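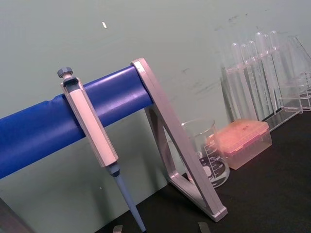
Subject: Re: [clerkdale-bench] Where do your pipettes live overnight?
Date: 23 May 2020

Hello all,

I've been meaning to answer this one all week and kept putting it off until I could sit down with a cup of coffee and do it properly, so please forgive the length. The original question, for anyone who joined the list after it went out:

> We're a small teaching lab and our single-channels mostly
> get left lying on the bench between classes. I've been
> told off for it twice now. Is a proper stand worth buying,
> or would a drawer with some foam in it do just as well?
> And if you have a stand, what do you keep next to it?
> We only have one short stretch of bench to spare and it
> already has the test tubes on it.

First of all, don't feel bad about the telling off! I was a bench leaver for years. When I started at Skurkville we had four pipettes between all of us and not one of them had a home. You'd find them behind the sink, or under a notebook, and once in January I found our best one in the pocket of my winter coat, where it had been over a whole weekend.

I do think a stand is worth it, and it doesn't have to be a fancy one. Ours is a plain bar with a metal support, and you hook the pipette over it and walk away. I tried the foam drawer before that (I was very proud of the foam, I cut it myself with a bread knife) and people simply didn't open the drawer. They'd finish up, look around for a spot and put the pipette down wherever their hand happened to be. With a rail right there in front of them they hang it up without thinking, and that was the whole battle as far as I'm concerned.

The other thing I like is that the pipette hangs with the tip end down. Please don't lay one flat with liquid still in the tip, it can run back up into the shaft, and then you'll be taking it apart on a Friday afternoon with a box of swabs. Take the tip off first, always, and then hang it up. I say this to every new group and I'll go on saying it until I retire.

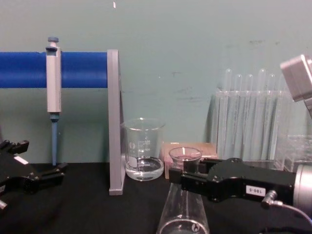 Now, the short stretch of bench. I'd put the stand at one end and let the tubes have the other, with whatever beakers you're using in the middle. If you're pouring out a little water for practice, keep that beaker close to the stand, so folks aren't carrying a dripping tip across everybody's clean glassware. We used to have ours the other way around, tubes first and then beakers and then the stand way down at the far end, and there was a trail of drops along the bench after every class.

A clear rack is nice if you have the choice. You can see the level in each tube without lifting it out, and beginners do love to lift them out. I'd also set out only as many tubes as the class will use that day. Seven is plenty for a simple dilution series, and it saves you washing the ones that somebody breathed on.

As for cost, I paid 185 for our stand from Omavby, shipping included, and it has been fine. The feet could be heavier. There was a much grander carousel in the Gaber catalog at 1479 that I looked at very fondly and then closed the catalog. For a small teaching lab I really would start with the simple one and see how you get on.

One last bit of advice and then I'll let you go. Wipe the rail down when you wipe the bench. It's easy to forget, and a sticky rail makes for sticky handles. I use a damp cloth and then a dry one.

Do write back and tell us what you end up with, and if anybody has found a good way to label the pipettes so the labels survive being cleaned, I'd dearly love to hear it. Mine peel off every few weeks and I'm on my third kind of tape.

Warm wishes to everyone,
Skurkville teaching lab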